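Open day at Onden: the store cell

Onden opened its Flodolach hall to visitors on Thursday, and most of our time went to the store cell. It is a short run of shop shelving and a white counter, stocked with bottled drinks and snacks. The robot's job is to move trays between the two.

The cell has been running since April. The tray routine took the longest to set up. Both grippers have to come in at the same height, one at each side rim, and the program checks the gap on both sides before it lets them close. If the two readings differ by more than 3 mm, the arms back off and start over.

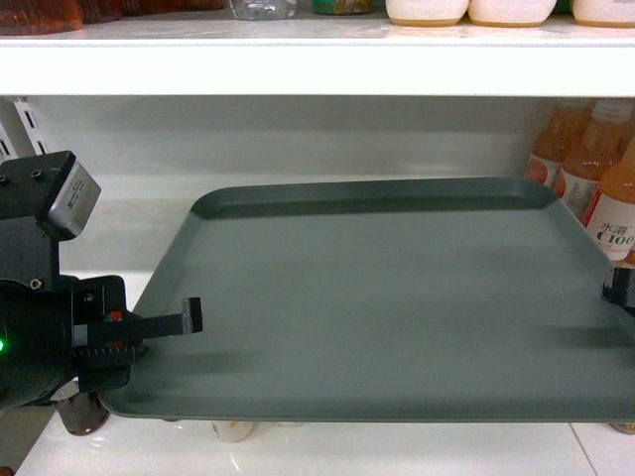
We run two arms on trays at Zisside and had to slow the lift way down before the loads stopped sliding, so it would be good to know what speed they use here. The hosts gave no figure for the lift. They said it is set by the heaviest load and left there.

Upkeep is simple. The log stood at 584 tray moves when we visited. The racks that drive the jaws are brushed clean every morning, and the camera mounts are checked for play once a week. Fingers are treated as a wear part. They get looked at every 5 days, and the spares come from Batista in boxes of 19. Scuffs are left alone. A finger is swapped when the tips no longer line up, and the zero point is set again before the next run.

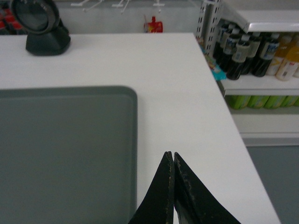

Gripper fingers at the counter, with the tray at left.

The tour ended at the parts bench at four. Parking is behind the hall.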